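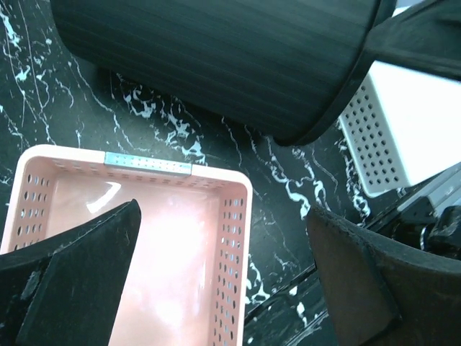
Ranger moins, jeter moins : contre la religion du bac de rangement

Par Benjamín Tapia, 9/4/21

Le rayon rangement est devenu l'un des plus grands des magasins de maison. Il y a dix ans, on y trouvait des cintres, des boîtes à chaussures et quelques paniers en osier. On y trouve maintenant des séparateurs de tiroirs, des caisses empilables, des étiquettes à effacer, des boîtes pour ranger les sacs et des sacs pour ranger les boîtes. Le magasin Palleo le plus proche de chez moi y consacre une allée entière, et les gens en sortent avec un chariot plein, convaincus d'avoir pris leur maison en main.

Je pense qu'ils se trompent, et je vais essayer de dire pourquoi sans donner de leçon à qui que ce soit, ayant moi-même rempli ce chariot plusieurs fois.

Le premier problème est arithmétique. Une maison encombrée contient trop d'objets pour sa surface. Y ajouter des contenants augmente le nombre d'objets. On gagne de la place en hauteur, on en perd en épaisseur de parois, en couvercles, en vides entre les bacs ronds et les étagères carrées. Quand j'ai vidé le placard de mon entrée l'an dernier, j'en ai sorti 17 boîtes, paniers et corbeilles. Plusieurs ne contenaient qu'une autre boîte. Je les avais achetés pour faire de la place.

Le deuxième problème est plus gênant. Le bac permet de différer une décision. Un câble dont on ignore l'usage, posé sur une table, agace tous les jours et finira par être identifié ou jeté. Le même câble dans une caisse fermée n'agace plus. Il restera là jusqu'au prochain déménagement, où quelqu'un le portera dans l'escalier, le posera dans un autre placard et refermera la porte. J'ai fait cela avec des chargeurs de téléphones que je n'avais plus, et avec un jeu de clés qui n'ouvre aucune serrure de ma connaissance. Les clés sont toujours là, d'ailleurs.

On me répond souvent que les objets triés par catégories se retrouvent mieux. C'est vrai dans un atelier, une cuisine de restaurant, une pharmacie. Ces lieux ont un point commun : quelqu'un y passe la journée à sortir et à remettre les mêmes choses, et le classement est entretenu par le travail lui-même. Dans un logement, le classement est fait un dimanche de courage par une seule personne, et les autres habitants ne l'ont pas appris. Au bout d'un mois, le bac « piles » contient des piles, un mètre ruban, des bougies d'anniversaire et une notice. Il faut alors l'ouvrir pour savoir ce qu'il y a dedans, puis ouvrir les autres pour la même raison. Le tiroir en vrac où l'on jetait tout allait plus vite.

Mes grands-parents vivaient à Retamal, dans une maison de quatre pièces, avec cinq enfants. Il y avait une armoire par chambre, un buffet, une remise. Je me souviens d'un logement ordonné et je me suis longtemps demandé comment ils faisaient. Ma mère, à qui j'ai posé la question, m'a regardé avec étonnement : ils n'avaient presque rien. Chaque enfant possédait deux paires de chaussures, une pour l'école et une pour le reste. La vaisselle tenait dans le buffet parce qu'on la lavait après chaque repas au lieu d'en posséder de quoi tenir la semaine. Je ne regrette pas cette époque, que ma grand-mère ne regrettait pas non plus — elle a acheté une machine à laver dès qu'elle l'a pu et n'en a jamais dit que du bien. Mais l'ordre de sa maison venait de la quantité, et aucun système de casiers n'aurait produit le même effet avec nos quantités à nous.

Il faut aussi parler d'argent. Un bac coûte peu, ce qui fait qu'on ne compte pas. J'ai repris mes tickets et mes relevés sur trois ans : j'ai dépensé 200 euros en contenants divers. La somme n'a rien de dramatique, mais elle aurait payé la réparation du parquet de la chambre, que je remettais faute de budget. Une bonne part de ces achats est en plastique. Les couvercles se perdent, les clips cassent, le modèle disparaît du catalogue et la pile suivante ne s'emboîte plus sur la précédente. On rachète alors une série complète pour que l'ensemble soit assorti. La gamme Cluston, que j'avais choisie pour son sérieux, a changé de format deux fois pendant que je la collectionnais.

Je n'accuse pas les fabricants, qui vendent ce qu'on leur demande. Je m'étonne davantage du vocabulaire qui entoure ces produits. Les magazines parlent de sérénité, de respiration, de nouveau départ. On photographie des garde-manger où les pâtes ont été transvasées dans des bocaux identiques, sans temps de cuisson ni date limite. Celui qui fait les courses doit désormais vider des paquets dans des bocaux, garder les étiquettes quelque part, laver les bocaux avant de les remplir. C'est du travail domestique supplémentaire, non payé, présenté comme un soulagement. Et dans la plupart des foyers que je connais, on sait bien à qui il revient.

Que faire, alors ? Je n'ai pas de méthode et je me méfie de celles qui portent un nom. Je peux seulement raconter la règle que je suis depuis septembre : aucun contenant n'entre chez moi tant qu'il en reste un de vide. Elle est facile à respecter, puisqu'il en reste toujours un. J'ai donné 40 objets à la ressourcerie de Jondgate, dont les deux tiers étaient des boîtes. La personne à l'accueil m'a demandé de garder les suivantes, ils en ont déjà plein la réserve. J'ai donc une pile de paniers dans la cave, ce qui affaiblit peut-être mon propos.

Certains usages me paraissent justifiés. Le linge sale doit aller quelque part, les légumes aussi, et les jouets d'un enfant de trois ans ne se rangeront pas en rayons. Un panier à poignées qu'on transporte d'une pièce à l'autre rend un vrai service, surtout s'il reste ouvert et qu'on le vide le jour même. Je vise plutôt la caisse qu'on remplit, qu'on ferme et qu'on oublie, et l'idée qu'on aurait ainsi réglé quelque chose.

Un voisin à qui j'exposais tout cela m'a fait remarquer que sa cave, bien étiquetée, lui donnait satisfaction et que je ferais mieux de m'occuper de la mienne. Il a raison sur le second point. Sur le premier, je lui ai demandé quand il avait ouvert ses caisses pour la dernière fois. Il a réfléchi un moment et m'a parlé du dégât des eaux.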